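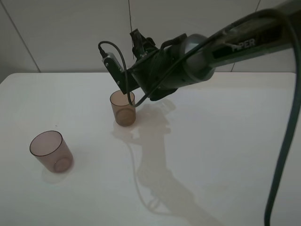 Home | Forums | Teleop & Teaching | New posts | Log in

Cup stacking by teleop — how many demos?

khunt_33
April 8, 2020
Driving the arm with the leader handle, two plastic cups, pick one and nest it in the other. 33 demos so far. Policy gets to the rim then dithers. More demos or am I teaching it wrong?

raudsepp_a
More. 33 is nothing. We did 752 for one drawer at Irnel.

grasia
disagree. Bad demos x 752 = bad policy. Do you pause above the cup while you line up? It learns the pause. Cut those out

khunt_33
yeah I pause, every time. Depth is hard to judge on the monitor

Obradović
Skip the handle. Gravity comp on, grab the wrist, move it by hand. Way smoother aproach

raudsepp_a
and then your hands are in every camera view. no thanks

Obradović
replay the joint path and record that — hands gone. Takes 4 extra minutes

grasia
Replay only works if the cups go back in the exact same spot. Mark the table with pencil. Also tie that cable down, mine snagged on a wrist turn

khunt_33
ok trying 20 by hand tonigth, no pauses, will post

2168 views · 4 shares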